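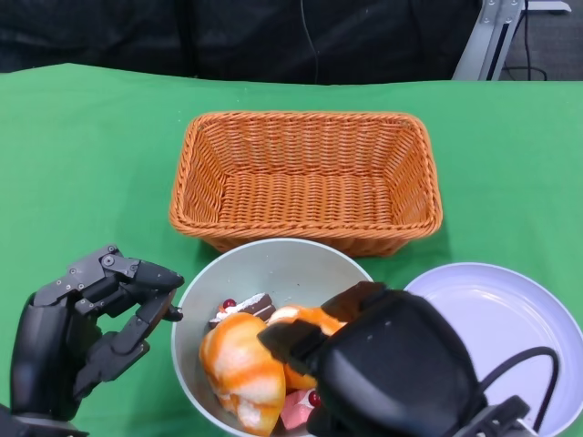
The basket, the bowl and the plate, with the gripper at work on the right.

Rory Gourlay had the cover off the controller before the lights came up in the rest of the building. He had a cup of tea on the floor where he wouldn't kick it and a notebook open on his knee. The count on the screen read 2,814.

"That's cycles since March," he said. "It should have been serviced at 2,000 and something. Who signed for it?"

"You did," Endora said.

He looked at the page. It was his signature. He turned to a clean one and wrote the date at the top, December 15, 2019, and under it, gripper drifting, right side.

The fault was small. Trernholm had built the cell to practice sorting, with toy food on a green cloth, and for most of a year it had done that without trouble. Then on Friday the right gripper began closing to the left of where it was told to close. It was out by 2 millimeters. On a hard plastic cherry that was enough to miss.

Endora had already written a correction into the software. Rory asked her to take it out again.

"It works with it in," she said.

"It'll work until the thing moves again. Then you'll be correcting the correction."

She took it out. She had been at Trernholm for three months and had not yet won an argument with him, though she kept a list of the ones she thought she should have won.

They ran it slowly. Rory crouched at the end of the table with his chin level with the cloth and watched the black finger go out over the bowl. The other hand, the one with knuckles, came up on the left and curled toward the rim. He had never liked that hand. Mak had chosen it, and Mak had gone to work for Flostix and left them the manual, which was in two languages Rory didn't read.

"Stop there," he said. "Back it out. Again."

On the fourth run he heard it, a tick as the finger took up the weight. He shut down the arm, hung his tag on the switch, and put a wrench on the bracket behind the gripper. The bolt turned a quarter turn under almost no pressure.

"Loose," Endora said.

"Loose," said Rory.

He took out all 3 bolts, wiped the threads with a rag, and put them back with a drop of thread locker on each. He did the screws on the fingers too, one after another, the hex ones and then the cross-heads. He cleaned the pads with alcohol and pressed each one with his thumb to see if it would shift. Endora held the flashlight and called out the torque numbers from the sheet – she read them twice, the way he liked.

Then he zeroed the axis, took his tag off the switch, and let her start it.

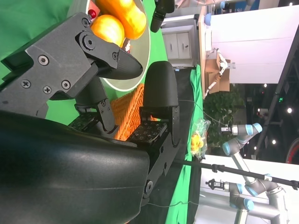
The gripper open, seen from the wrist, with the plate and basket beyond the fingers.

She set it for 200 cycles and pulled a chair over. Rory stayed on his feet for the first few, listening. There was no tick. After a while he sat down as well and drank the tea, cold by then.

"I could write something that watches for it," Endora said. "If the grip point starts to wander, it flags you. It doesn't correct anything. It only tells you."

He thought about that through a whole cycle, and then through another.

"Would it tell me, or would it tell the screen?"

"It could tell your phone."

"Tell the screen," Rory said. "And tell you."

She opened her laptop. He wrote the torque values in the notebook and signed under them, and below his name he ruled a second line and passed her the pen.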